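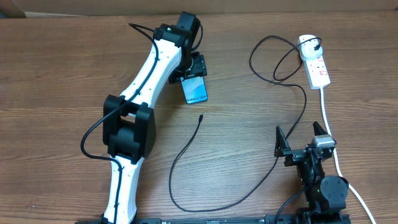 Issue 862, page 2

Can It Plug In a Phone Yet?

The people at Grustik want us to believe the household robot is nearly ready. Their pitch this fall is small chores, and the one they like best is putting a phone on to charge. One arm brings the phone, the other deals with the cable. My nephew could do it at four.

I'm not sold. A USB-C plug has to meet its socket almost dead straight, and a thin cable lying in a long curve across a table never lies the same way again. Grustik says its arms got through 3,061 practice runs in July. It doesn't say how many ended with a phone charging. I asked twice.

Ngaio Partington, who fixes packing machines at the Jillholm plant, was less polite. "Thirty years I've watched robots do one thing well, with a fence around them," she told me. "Move the box two inches and call me." Her line at Jillholm still has people threading the cords by hand, and she expects it will next year too.

Cetska is promising a kitchen version that wipes counters. I have asked to bring my own counter, crumbs included. They are checking with the office.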